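Robotics club update. Our team's project this term is a simulated kitchen, and the arm has to put away whatever it picks up. We call the arm Dusov.

Meenakshi Agarwal wrote the new grasp planner. We ran 1000 trials overnight and 88 ended in a drop.
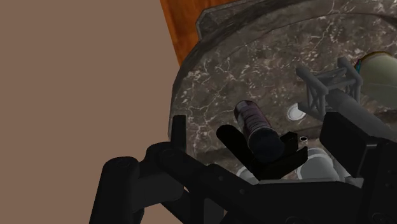 Dusov's grip is what I'm tuning this week. Small bottles are the hard case. With one tilted between the two fingers over the marble basin, I check the angle before I change the force.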